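ok so I spent all of December trying to read 50 pages a night and I have thoughts. a thread 🧵

**1/** The book is a 596-page family saga set in a made-up river town called Pullville. My friend Brodie Cosgrove swore I'd finish it in a week. Brodie, I did not finish it in a week!!
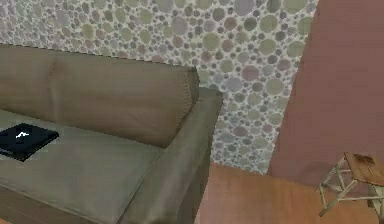 *2 min read*

**2/** First problem: everybody is named Deák. Grandfather Deák, the two cousins, the priest (also a Deák, by marriage??). I started a family tree on the back of a gas bill and ran out of gas bill.

**3/** Second problem is me. I read lying down, and lying down I'm good for maybe a chapter before I wake up with the lamp on and no idea who burned the mill.

**4/** BUT. The flood chapter. I read it on a Tuesday with my coat still on and let dinner go cold. If you quit before the flood, go back, I'm begging you.
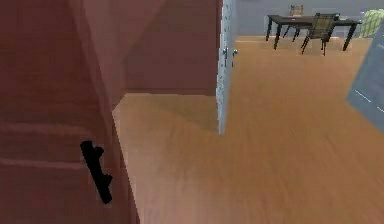
*Honey wood floor, brick-red wall, big reddish-brown panel with the black handle.*

**5/** Things that helped: reading standing up (yes really), skipping the songs, and dropping the nightly page goal after Christmas. I read more once I quit counting.

**6/** Next up is Inemwood, same author, over 1,000 pages. Brodie says try Skendutow first because it's short and there's only one Deák in it. Sold.

**7/** If you've read either one, tell me which, no spoilers about the priest please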